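About Lornau

Lornau is a small workshop that sets up, looks after and repairs robot arms and their grippers. Most of our customers have only one arm or one cell. They are packers, schools, laboratories and small shops, and they do not have their own technician for such a machine. We work as that technician for them, on a regular plan or only when something is wrong.

The workshop was started by Mansa Kwofie, who before this repaired sewing and labeling machines for many years. She still does the first visit to every new customer. She likes to see the machine at its own table, with its own light and its own cables, before any part is taken off. Many faults which customers describe to us on the telephone as "the robot is broken" are a loose screw in the finger mount or a cable that pulls at one pose of the wrist.

What we do

Our main service is called Sowah. It is a full care plan for one cell, and it is made for arms that pick up soft goods: bags, pouches, folded cloth, small garments. Soft goods are more difficult for a gripper than boxes. The cloth gives way, a strap hangs in front of the place where the finger should go, and a dark fabric against a dark finger is hard to see for the wrist camera. A cell that handles boxes well can do badly with a bag, and then the customer believes that the program is bad. Often the program is fine and the fingers are worn or not parallel.

A Sowah visit goes in a fixed order. We stop the arm and lock the supply. We clean the table and the fingers with a dry cloth and then with a damp one. We look at the ridges on the inside of the fingers under a lamp. We check the opening and closing of the gripper by hand control, first empty and then on a test object. After this we look at the cables along the whole arm, and at the end we compare the view of the wrist camera with the view of the fixed camera. All results are written in the cell book, which stays with the customer. We keep a copy.

The finger inspection is made every 3000 grips or every 6 weeks, depending on which comes first. We chose these numbers from our own books and we change them when a cell needs it. One customer who packs canvas goods asked for a shorter interval last February, and we agreed after we had seen how fast his pads became smooth.

The second service is Murkier. The name comes from a customer who told us that his camera picture was getting "murkier and murkier," and we kept the word. In this service we look only at the cameras and the light. We clean the lenses, we tighten the brackets, and we take the same views again as on the day of the first setup. If the two sets do not agree, we look for the reason. A white table is pleasant for the eye, but under strong light it can become too bright in the middle, and then the thin marks on the surface are lost. We turn the light down in small steps until the marks come back.

How we test on soft goods

For the test object we do not use blocks. We use a normal thing that has been chosen for its problems. A good test bag stands up alone, has handles that hang down, has some metal parts that shine, and has a color near to the color of the gripper. We place it on the clean table and bring the arm to it slowly from the side. The technician keeps one hand on the stop button during the whole approach. We watch if the bag moves before the fingers close, and if the cable behind the wrist has enough length.

The test is done with the bag at several places on the table, also near the border of what the wrist camera can see. Each place gets one line in the cell book.

Our workshop

We are in Unit 196 of the Rukik building, on the ground floor, with a door wide enough for a pallet. We have a bench for grippers, a store for fingers and pads, and a cell of our own where repaired parts run before they go back. At the end of the corridor is the office, extension 506. You may bring a gripper without appointment in the morning. For a complete arm please call first, so that we can make the table free.

The workshop will be closed for the yearly stock count on Friday, December 16, 2022. Customers with a Sowah plan can reach us by telephone also on this day.

Soft goods test with a tote bag
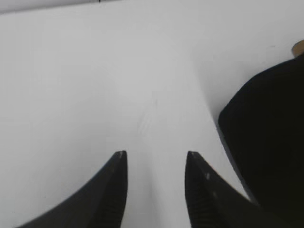
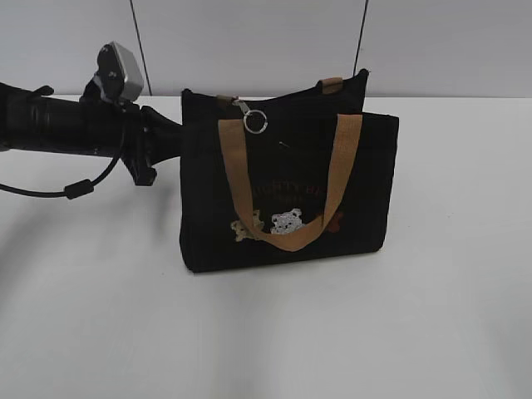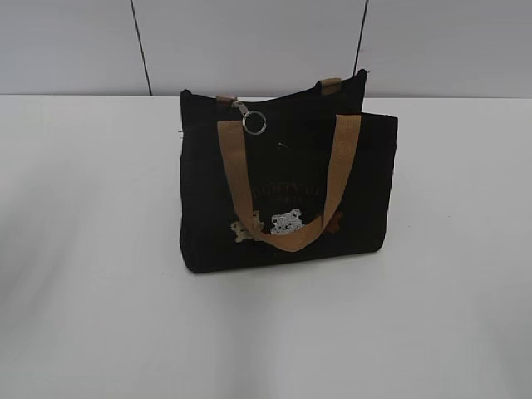
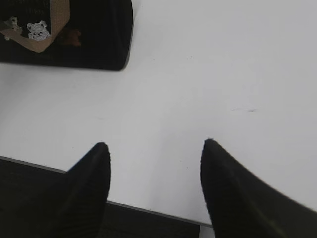 How do I know that the gripper fingers need new pads?

Look first at the ridges on the inner side. When they are flat or shiny in one area and still sharp in another, the pads are worn unevenly and should be changed as a pair, never only one. The second sign is that a light object turns in the grip when the arm lifts it. Before you order pads, check that both fingers close to the same line, as a bent mount will wear out the new pads in the same way. If you are not sure, write down the number of grips since the last change and call extension 506.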